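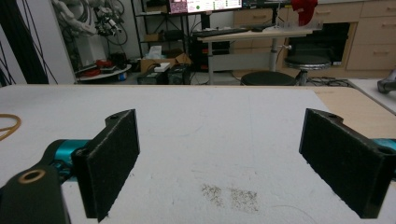 Re: [handheld-demos] How many demonstrations before the first training?
21 Aug 2024
Posted by the Bolell group, to the list

Dear all,

thank you for the question on collecting with the hand-held gripper. We are in the middle of the same work, so I answer between the lines. Please excuse my English.

> We started with the Umau task set this month and we have now 42
> demonstrations of the cup task. Training gives nothing useful. Do
> we need more of the same, or do we need different ones?

In our case we needed different ones. Our first set had 400 demonstrations, and nearly all of them began with the gripper in the same place above the white table. The policy learned this place very well. When we started it a hand's width to the left, it went down next to the cup and closed on air.

Now we change the start after each demonstration: the height, the side from which we come, and how far the fingers are open. We also record in more than one corner of the lab. A busy background with shelves and monitors did not make our results worse. I would not clean the room for the recording.

> Our fingers slip on smooth objects. Is it allowed to change the pads
> in the middle of a collection?

It is allowed, but please write it down. We use dark felt pads on the inner face of both fingers. Felt is kind to painted objects, but it becomes flat with use, and it takes up dust from the table. If you change to rubber, the same closing width means a different grip, and the old examples and the new examples do not agree anymore. We keep them as 2 separate sets and we mix them only after a test.

> How do you decide that a demonstration is bad?

We remove it when the tracking jumps, when the object is already moving before the fingers arrive, or when the person stops to think for a long time. We do not remove it when the person misses and then corrects. I was removing these at first, and it was a mistake. The corrections are the examples which the policy needs most.

One more point, about people. If one person makes all the demonstrations, you will get the habits of this person. My own habit is to turn the wrist before I go down, and the robot was doing it also, for no reason. Now 7 of us share the work and we change after each object.

I can send our check script for the Onalitz format if it is useful. It does not read the older files yet.

With kind regards,
Bolell group

Comments

We had the same problem with the start position. Does the script also find time offsets between camera and finger width?

Only if the offset is constant in the file. For a drifting clock it does not help.

Please post it to the list, we would use it too.

Recent in this archive
Calibrating finger width after a pad change
Mbwambo: new release, old bug with long recordings
Re: Re: Which objects for the drawer task?
Onalitz format, proposal for the notes field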